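Home | Workshop | Notes | Archive | About

December, posted by the Plevthorpe bench

The Pikico has been on the bench since breakfast. It is the small arm I use for sorting screws, and it had started missing its pick point by a couple of millimetres. The base bolts were tight, so I took the cover off the second joint. The belt was slack and had worn a fine brown dust into the housing.

I moved the motor back along its slots until the belt had a bit of spring, then did up all 4 screws in turn. After that I wiped out the housing, put the cover back on and went for a tidy round the room before running it again.
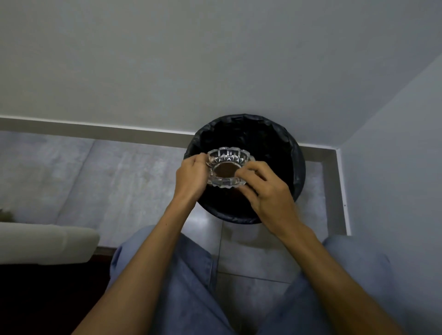

Ashtray over the bin, corner of the room.

Homing took two goes. The first stopped at 242 on the counter and the second at 247, so I cleaned the home switch as well and it settled. Then I ran 100 picks with the Hustero controller at half speed. It dropped one screw, a bent one.

The belt is a spare from Quiroga and I have one left. I've written the tension setting, 47, on tape inside the cover. Next job is the cable at the wrist, where the sleeve is starting to split.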